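From: Rafsan Abeysekara
To: Plodcombe Bakers list
Subject: Re: [Plodcombe Bakers] Lemon drizzle sinking in the middle

Brock Lemieux wrote:
> I have made the list's lemon drizzle three times now and it has
> sunk every time. It rises well, looks right through the oven door,
> and then drops when I take it out. The middle is a bit heavy and
> there's a damp line near the bottom. I'm using a 2 lb loaf tin,
> self-raising flour plus a teaspoon of baking powder, and I beat
> the lot for a good while because my mixer is new and I like it.
> Fan oven at 180. Syrup goes on as soon as it's out.
>
> Does anyone else get this? I don't want to give up on it as the
> ends are very good.
>
> Brock

Brock,

I had the same trouble with that recipe for most of a winter, so I'll put down what I changed and you can try whichever bits suit.

First, leave out the extra baking powder. The version that went round the list in January was copied from a recipe for plain flour, and whoever swapped the flour left the powder in. With self-raising you have enough already. Too much and the cake goes up fast, before the crumb has set, and then it can't hold itself.

Second, the oven. 180 is the figure for an oven without a fan. In a fan oven I use 160 and give it longer. Mine is an old Gorkevik and it runs hot at the back, so I turn the tin once, but not before the top has set. If you have an oven thermometer, put it on the middle shelf and see what it says after 30 minutes of heating with nothing in there. The dial on mine is 17 degrees out.

Third, the mixing. Beat the butter and sugar as long as you like. Once the flour is in, stop as soon as you can't see any dry bits. I do that part by hand with a big spoon. 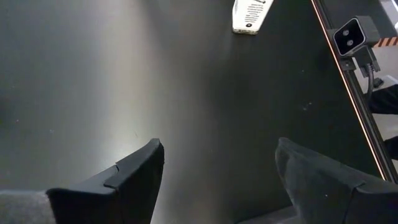 Kitchen, Thursday.

On the syrup, I think yours is going on too soon and all in one place. I wait 5 minutes, then prick the cake all over with a thin skewer, right to the ends, and spoon the syrup on a little at a time. If you pour it down the middle it runs through and sits at the bottom, and that could be your damp line. Caster sugar gives a smoother syrup but granulated gives the crunchy top, and I prefer the crunchy top. Don't boil it. Stir the sugar into the juice cold and use it straight away.

My quantities, for the same size tin as yours: 175 g soft butter, 175 g caster sugar, three medium eggs, 175 g self-raising flour, the zest of two lemons and two tablespoons of milk. For the top, the juice of both lemons and 85 g granulated sugar. Line the tin with one long strip of paper that hangs over the sides so you can lift the cake out. Leave it in the tin until it's fully cold, or it will break where the syrup has gone in.

The skewer test is not much good with this cake if you do it at the edge. Go in at the highest point and push right down. If it comes out with wet batter on it, give it another few minutes and don't open the door in between – I used to open it every time I walked past, and that won't have helped.

I did try the Huenchumán method as well, the one with yoghurt in place of some of the butter. It stayed level but I found it rubbery by the second day. Others on here like it, and it does slice more neatly if you're taking it somewhere.

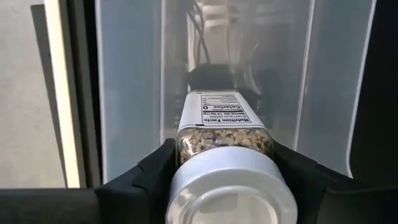

Can I freeze it with the syrup already on?
It freezes well for a month or two if you wrap it tightly once cold, though the sugar top goes soft as it thaws, so keep a spoonful of sugar back and sprinkle it on before serving.

I freeze mine in slices with paper between them. A slice takes an hour or so to thaw on a plate.

Last thing, for anyone doing the Landach fair: they want whole loaves this time, unsliced, with the ingredients written on a card. I've put my name down for two lemon and one ginger. If someone could lend me a second tin of the same size I'd be glad of it, as I would sooner bake the two lemon ones together than have the oven on all evening.

Brock, if it still sinks after you've dropped the baking powder and turned the oven down, write back with how old your flour is and how long the cake had in the oven.

Rafsan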